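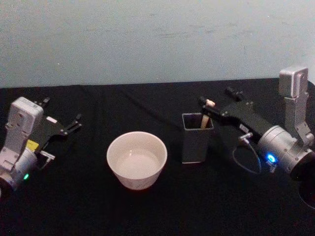
Workshop > Talks > Two arms on one table: speaker notes

Print this page | E-mail this page

Opening (stand left of the screen, do not start the slides yet)

Good evening. My name is Murray Friesen and I have the bench at the back of the Halloma workshop, near the window. I want to tell you how I built a table with two arms, what I did wrong, and what I will do in November if my money allows it. Please ask questions in the middle, I prefer it.

Say here that English is my third language and that they can stop me if a word is strange.

First slide. The task

- Keep this picture on the screen for a while. People want to look at it before they listen.
- The task is called Eter. It is my own name and it has no meaning.
- One arm takes a stick out of a cup, moves it to a bowl with water, stirs, and brings it back.
- The other arm must hold the bowl still during the stirring. In my first version I had only one arm, and the bowl walked over the table.
- Point to the right gripper: the fingers are at the top of the stick. The left gripper is still open. I start always from this position.
- A square cup is better than a round one for me. The stick goes to a corner and leans there, so I know better where to find the top.

Second slide. The cloth

- I was against the black cloth. I thought it was only for beauty.
- My table has a shiny top, and the ceiling lamp made a white spot on it. My program took the spot for the bowl on 12 evenings before I understood.
- With the cloth, a white bowl is very easy to find. A dark gray cup is not so easy. I look for its rim, where it is lighter.
- The folds are a small problem. Iron the cloth, or pull it from the back side.

Third slide. Cables

Speak slowly in this part, it is the most useful one.

- Under the right gripper there is a cable which hangs in a U. I was asked many times why I do not tie it.
- I did tie it. The wrist turned, the cable was too short, and the plug came out in the middle of a movement.
- Now I leave a loop. Turn the wrist by hand to both ends first, then decide the length.
- The loop must not touch the cup. Check it with the gripper at its lowest point.

Fourth slide. Water

- Start without water. I made 100 runs with a dry bowl before I allowed myself to pour.
- Pour only a little, so that the bottom is covered well and the stick has something to move.
- Power strip goes on the wall, never on the floor under the table. Say this two times.
- Keep a towel on your side, not between the arms.

Fifth slide. Numbers

- 1141 runs are in my log until today. I write each one by hand in a notebook and copy it later.
- In 156 of them the stick fell. Most of these are from the time when I took it too low, near the edge of the cup, and the fingers hit the rim.
- When I moved the grip point to the rounded tip, it became much better. But the tip is also slippery, so I close the fingers slower there.
- If someone asks about speed: it is slow. A person does the same job while speaking on the telephone.

Sixth slide. The software

- The program for both arms is named Mastia. The part which decides who may move first is named Hegazy. They are two separate programs and I restart them separately.
- Rule: only one arm may be over the bowl, except during stirring.
- Show the short list of settings. Do not read it aloud.

Last part. Questions

- Stop button: let a person from the first row press it, before I run anything live.
- If the live run fails, try one more time and then go to the questions.
- Ask if somebody has an old bowl with a heavier bottom. I would like to try it.

The workshop is open on Tuesday evenings, and the arms are on from seven o'clock.

3 comments | 12 shares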